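The Grip Test

By Jonas Rainer

The first thing Lizelle Mokoena hands me when I get to the Wetirar workshop is a pair of earplugs. The second is a rubber suction cup. "Stick it on your arm," she says, so I do, and for the rest of the day I walk around with a faint pink ring above my wrist.

Mokoena and her bench partner, Yevhen Derkach, have spent all of February making two grippers compete for the same job. One is the Julta, a vacuum tool with a bellows cup. The other is the Ollgate, a pair of slim fingers that close until a current limit tells them to stop. Both bolt to the same arm, and both get the same chore: pull mixed stuff out of a bin, one piece at a time, with no help.

If you've never watched bin picking, it sounds like the dullest thing a robot could do. I was glued to it! The arm swings over, hangs there for a beat while the software makes up its mind, then drops. You catch yourself leaning with it, the way you do at a bowling alley.

The Julta is the quick one. Give it a smooth face, tilted any way you like, and it's up and gone before you've worked out what it was going for. Cloth is another story. Air leaks through the weave, the pump howls (hence the earplugs), and the cup comes away with nothing. Derkach tried a softer lip, then a bigger pump, then a softer lip on the bigger pump, which he describes as "a very expensive way to vacuum a sock."

The Ollgate takes its time. It likes an edge, a fold, anything it can get a finger on either side of, and it'll pinch up a limp piece of fabric that the cup would chase all afternoon. Its trouble is walls. When something settles against the side of the bin there's no room for the second finger, and the planner either gives up or goes in at an angle that makes everyone in the room wince.

They ran 1,632 attempts with each tool. The Ollgate came out ahead with 1,405 clean picks, where clean means lifted, carried and set down without a drop. Mokoena won't give me the Julta's number until she has redone the runs from the week the pump filter clogged, and I like her for that.

What surprised me was how much of the work is plain shop work. Cables, mostly. Every hose and wire going to the tool has to survive the wrist turning all the way around and back, and too tight a loop tugs on the fittings while too loose a loop drags through the bin. Derkach re-ties his with the patience of a man rigging a boat. Then there's the bin, which has to stay exactly where the software thinks it is, so it gets clamped on both sides.

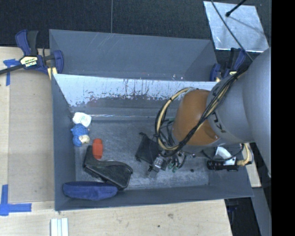

The choice of objects starts more arguments than the grippers do. Leopold Haslinger, who wrote the planner, wants more hard, shiny things, because they fool the depth camera and he'd like to fix that. Mokoena wants soft cases and pouches. She says people pack their lives into soft cases and pouches, and she's right, I had three in my backpack.

Next up is the Shokri, a tool with a cup between two fingers. On paper it settles the whole contest. Derkach has already had it on the arm for an afternoon and reports that it's 9 millimeters too wide to reach the corners, so he's out back with a file and a pair of spare fingertips. I asked if I could come back when it runs. Mokoena told me to bring my own earplugs.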